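Workshop News: The Hand Tool Goes Home

23 April 2018

Those of you who have been coming to the Mustville shared workshop since the winter will remember the long bench by the window disappearing, week by week, under bits of black linkage and little bags of pivot screws. I am very happy to report that the bench is clear again (please do use it, it has the good vise) and that the hand-held gripper has moved into the part of its life where it gets carried around people's homes and made to pick things up. I promised a proper write-up in the last newsletter and then ran out of room because of the soldering iron business, so I am going to take my time with it now.

For newer members, the idea behind the project, which we have been calling Starkodance for reasons that made sense late one evening, is a gripper you hold in your own hand. You squeeze, the fingers close, and a camera riding on the tool sees what the fingers see. Later on we would like to bolt the same fingers to the Taheri arm, the secondhand one under the dust sheet in the back, and let it learn from all that squeezing. The arm is a long way off. The hand tool is finished enough to be useful, and I have grown awfully fond of it.

The fingers first, because they took the most evenings. Our first pair were single rigid pieces, hinged at the bottom like a pair of salad tongs, and they worked about as well as salad tongs do. As they closed, the tips swung through an arc, and anything flat or slippery shot out of the front. A paperback was fine, a tin of mints went across the shop and under the drill press, where I believe it still is. So we went over to a linkage, two parallel arms to each finger with the screws as pivots, and the difference was plain the first time we put it together. I would say to anyone thinking of building one at home, skip the tongs and go straight to the linkage. You will spend longer drilling but you'll be a happier person.

Drilling is where the patience comes in. The pivot holes in the two arms have to match each other closely or the whole finger binds halfway through its travel, and it binds in a sneaky way, so that it feels all right on the bench and then sticks when you turn it on its side. What worked for us in the end was clamping both arms together and drilling them as a pair, then marking them with a dab of paint so they never got separated. We made 16 arms before we had a set I was willing to put my hand to. The rejects are in the coffee can by the sink if anybody wants them for something, and I think they'd make fine hinges for a birdhouse.

About the screws. They need to be snug enough that the finger does not wobble from side to side and free enough that it falls open by itself when you let go. There is a very small range where both of those are true, and then you carry the tool around for an hour and the screws back out and you have lost it again. Thread locker is the answer, the mild kind, and only a touch of it on the tip of a toothpick. I put too much on one of them in the first week and had to warm it up with the heat gun to get it moving. Check them before you start and again when you stop for coffee.

The pads have been the nicest surprise of the whole build. We tried bare plastic, then bicycle inner tube glued on in strips, then some foam weatherstripping that looked promising and came apart in crumbs. The textured blue pads we have now came out of a small two-piece mold, and the texture matters more than I would have guessed. Smooth pads held a book well enough but let a cloth slide right through them. The textured ones bite into cloth and will still take hold of a glossy box without fuss. If you want to pour a pair yourself, the mold is on the shelf over the parts washer, labeled, and all I ask is that you put the release spray back with it. Let them cure overnight even though the tub says four hours.

Next to the right finger is the bracket and the dark green housing with its small light. I mention the bracket in particular because it is the third one. It has to stick out far enough to stay clear of your knuckles, and the farther it sticks out the more it wants to sag and shake, so there's a tug of war there. The present one is stiff enough for ordinary use. I would still like to see it made again with a rib down the back, and if someone is looking for a tidy little project that could be finished in one evening, please consider this your invitation!

Now for the homes. A workshop is a poor place to test a thing like this, when you think about it. Everything there is hard and gray and heavy and already on a bench. What we want is the stuff that ends up on the floor of a place where people live, soft things lying on top of hard things, and boxes on their sides. So the tool has been going home with members, who make a heap on the rug, pick it apart one item at a time, put everything in a tub, and then tip it out and do it again. It is oddly restful. I did it for most of an afternoon with the radio on and would have kept going if supper had not been ready. 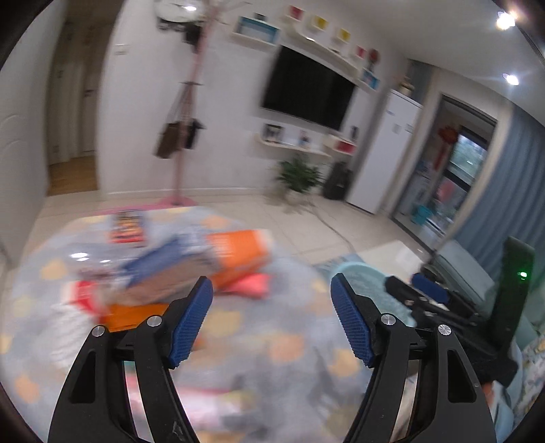
Starkodance over the polka dot rug, fingers open, with the heap still to be sorted and the tub at right.

Some things we have learned from the rug sessions, in no special order. Approach low. Everybody's first instinct is to come straight down from above like the claw machine at the arcade, and for a cushion that is just right, but a folded cloth or a book lying flat wants you to come in from the side with your wrist nearly on the floor. Knee pads are a good idea (I speak from experience). Move at an even pace as well, about as fast as you'd set down a full cup of tea. If you jerk the tool toward something, the pictures smear and that stretch is no use to us afterward.

Cloth remains the hardest. You need to pinch up a fold of it first and then take a second, better grip, and I have not met anyone yet who can do it smoothly every time. Boxes are easy until they are wider than the fingers open, when you have to take them by a corner. Books are easy if they are standing and maddening if they are flat. Cushions are a joy.

As of this writing we have 1,584 pickups saved and sorted on the workshop computer, in the Nimura folder, with each session in a folder of its own. Please do not rename these! I know the names are ugly. If you take the tool home, write your session in the notebook that travels in the case with it, along with anything that felt odd, like a sticky finger or a pad starting to lift. The notebook has already saved us once, when two people in a row wrote down a click on closing and it was a screw on its way out.

For anyone who would like to build a second one, and I very much hope someone does, there is a parts bin set aside with 19 drilled arms, enough screws for a couple of tools, and a printed copy of the drawings with my pencil corrections on it. Go by the pencil where the two disagree. The arms in the bin are a touch longer than the ones in use now, to get a wider opening, and I am curious to see whether the grip gets weaker at the tips. You can do nearly all of it at a kitchen table with a small vise and a hand drill, if the people you share the kitchen with are the patient sort.

The tool can be signed out for up to a week at a time from the sheet inside the cabinet door. Most of May is still open. Bring it back charged, with the pads wiped down with a damp cloth and no solvent of any kind, and with the spare screws still in their bag. And if you happen to come across a tin of mints while you are sweeping under the drill press, they're mine.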